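Shop > Bedding > Sheets > Flat Sheets > Pernix Flat Sheet, Cream

Pernix Flat Sheet, Cream

Posted in November by the Fondow product desk

The Pernix is a plain-weave cotton flat sheet in a pale cream. It is made by Jindance and sold by Fondow in single and double widths. It has no print, no piping and no contrast stitching. The cloth is the same on both faces, so the sheet can be laid either side up and turned end for end between washes to spread the wear.

Construction

Fiber: 100 percent cotton, combed.
Weave: plain, one over one.
Finish: washed at the mill, no easy-care resin.
Top hem: 8 cm, single fold, lockstitched.
Bottom hem: 2 cm, double fold.
Sides: selvage on both widths.
Color: Cream (code 326). Dyed in the piece.
Item number: 881 for the single, 881-D for the double.

The cloth is woven wide enough that neither width has a center seam. The top hem is deep so that it can be folded back over a blanket. The bottom hem is narrow and sits flat under the mattress. Thread used in both hems is cotton and takes the dye with the cloth, so the stitching stays close in color as the sheet fades.

Feel and surface

Plain weave gives a flat, matte surface with some drag to it. It is crisper than sateen and lighter in the hand than a twill of the same yarn. The first few washes soften it noticeably. After that the change is slow.

Because there is no resin finish, the sheet creases. Fold lines from the packet will show on first use, and a sheet taken straight from the dryer in a bundle will hold a fine all-over wrinkle until it is pressed or has been slept on for a night or two. Buyers who want a smooth bed without ironing should look at the Pernix Sateen, which uses the same yarn in a different weave.

Color

Cream 326 is a warm off-white leaning slightly toward beige. Next to an optic white pillowcase it will look distinctly yellow. Next to unbleached linen it looks pale. On most screens it reads a little lighter than it is, and a swatch can be ordered before buying.

Each dye lot is checked against a master, but small differences between lots are normal. Order sheets and pillowcases together if a close match matters. The lot number is printed on the packet insert and again on the sewn label at the bottom hem.

Shrinkage

Expect up to 3 percent in length and 2 percent in width over the first three washes. The finished sizes quoted on the packet are before washing, and the cutting allowance takes this into account. Line drying keeps shrinkage toward the lower end. High dryer heat does the opposite and also hardens the hem edges.

Use as a work surface cover

A flat sheet is often pulled over a made bed while laundry is being sorted and folded. The Pernix does this job well. The matte surface keeps T-shirts and other knits from sliding while sleeves are turned in, and the pale color makes dark lint and loose threads easy to find. A crease in the cover can carry through into a soft knit if the garment is left on it under a stack, so pull the sheet tight at the corners first or fold on a board.

New dark garments should be washed separately before they are left on the sheet damp. Cream cotton takes up loose indigo and reactive blue readily, and the mark seldom comes out completely.
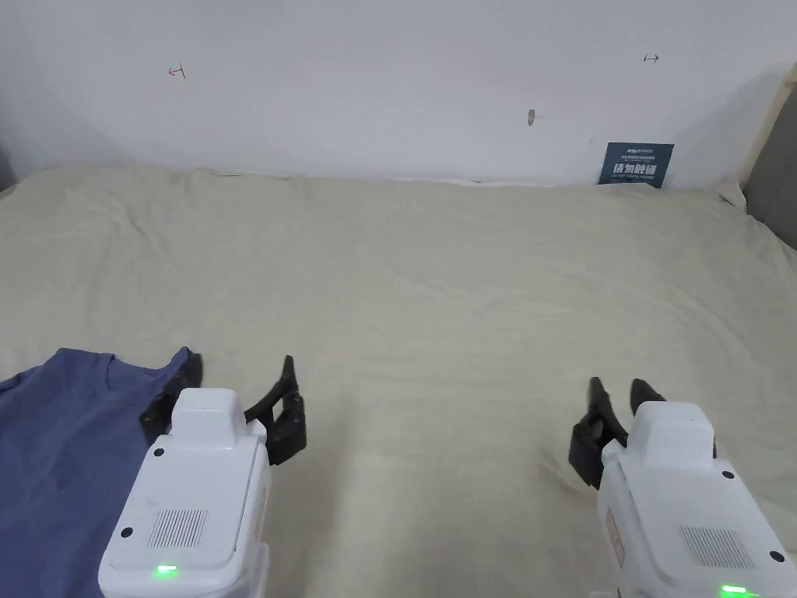

Cream sheet in an unpressed state, with a muted blue T-shirt at left.

Care

Machine wash at 40 °C with similar colors. The cloth will stand 60 °C when needed, with some extra shrinkage. Do not use chlorine bleach; it strips the cream unevenly and leaves the hems darker than the body. Oxygen bleach is acceptable at the dose given on the pack.

Tumble dry on medium and remove while slightly damp. Shake out and fold in half lengthwise before it cools – this removes most of the heavier creases. Iron on the cotton setting, with steam, on either face. Starch is not needed but does no harm.

Fitting note

The sheet is flat on all sides and has no elastic. As a bottom sheet it needs at least 25 cm of tuck on each side to stay put on a foam mattress. For deeper mattresses choose the next width up, or use the Pernix Fitted in the same color. The Stan mattress pad has a brushed face that grips the underside of plain weave and cuts down on overnight movement.

Packing and returns

Supplied folded in a cotton bag cut from the same cloth, with a card insert. Unwashed sheets can be returned within 84 days in the original bag. Washed sheets can be returned only for a fault in weaving or sewing. Please include the insert so that the lot can be traced.

Related items

Pernix Fitted Sheet, Cream
Pernix Sateen Flat Sheet, Cream
Pernix Pillowcase, Pair
Stan Mattress Pad, Brushed
Jindance Cotton Blanket, Oat
Fondow Swatch Card, Plain Weaves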